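# How a Robot Learns to Pick Things Up

Nobody is born knowing how to tie a shoe. Someone shows you, and you copy. Many robots learn the same way.

One way to show a robot a job is to use a tool you hold in your hand. The tool has two fingers, just like the robot's gripper, and it carries a camera. A person uses it to pick things up and put them down. The camera records what the fingers do.

Yaneth Usuga teaches robots in a town called Ganport. She practices with ordinary things from home, like boxes, packets and rolls of bags. One job might take her 22 tries before she is happy with how she does it - and then she does it again, with the things moved to new places.
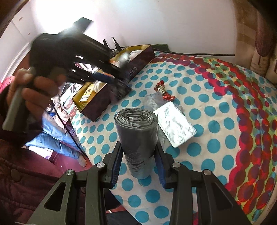
Why does she have to do the same job so many times?

A robot that has seen a job done one way may get stuck when something changes. If the box is turned or the light is dimmer, it needs other examples to learn from. Yaneth's team saved 3,000 examples for one robot.

Another way is remote control. The person moves a set of handles, and the robot's arms move at the same time. Anselmo Ccori works like this. His robot has 2 arms, so he uses both hands. It feels slow at first, and he drops a lot of things.

Later, a computer studies all the recordings. It looks for patterns, such as where the fingers go before they close. Then the robot tries the job by itself while a person watches.

**Words to know**

**Gripper:** the part of a robot that holds things.

**Demonstration:** showing how a job is done.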